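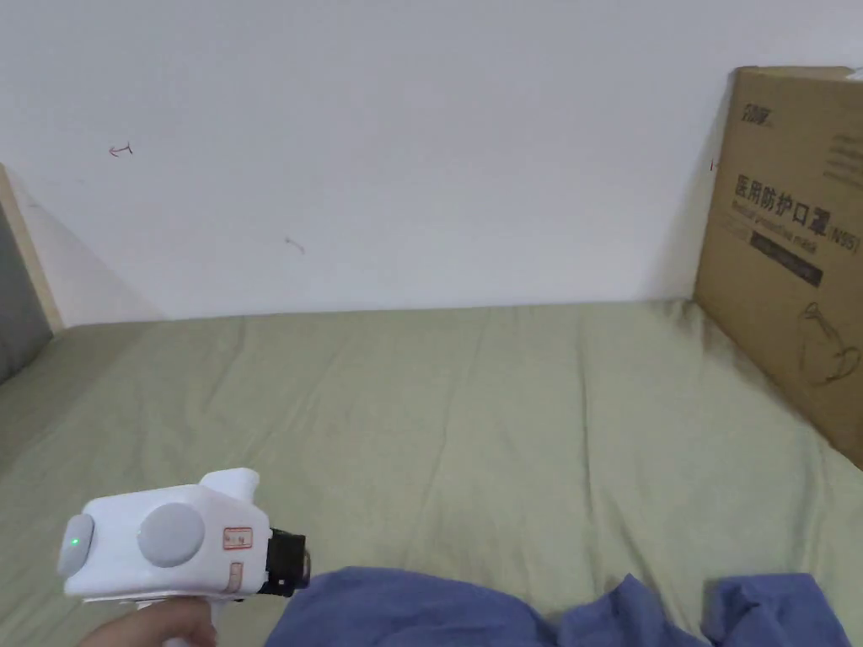 Home Cooking Research Group, Department of Food Studies

3.2 How people judge when the onions are done

I started this part of the study thinking it would be the easy bit. We had 2692 home-cook recipes for rice dishes left after cleaning (the Rultado set began with 3000, and the rest were duplicates or just lists of ingredients), and all I wanted was the sentence where the writer says to stop frying the onions. How hard could that be? Well, 2177 of them had such a sentence, and hardly any gave a time in minutes. People write "till brown," "till it smells sweet," "till the oil comes up," and my favorite, "till your mother would say yes."

Huguette Grewal and I sorted these by the sense the cook is asked to use. Color won easily. Smell came second, and sound was a small group that I was very happy to find — one cook in Holholm waits for the pan to "go quiet," and I've been listening to my own onions ever since. Where we disagreed, Remedios Manalo read the sentence and made the call. She mostly sided with Huguette, I should say.

Figure 2. The wall above the bed, with the reddish arrow-like mark at upper left and the fainter one lower down.

Color words gave us the most trouble. "Golden" in the Espiritu recipes is often a stage you pass through on the way to brown, but in the Rorness ones it's where you stop and add the spices. I cooked the same onion base both ways in February, same pan and same oil, and the two pots of rice tasted like different dishes (the darker one was better with eggs, if you ask me). So we coded "golden" separately for each collection and did not pool the two.

We also left out anything where the onions were bought already fried. That cost us a few very good recipes, and I'd like to come back to them, but the cook in those cases has no stopping point to describe. The spice stage is coded the same way in Section 3.3, with one extra label for "when the oil separates."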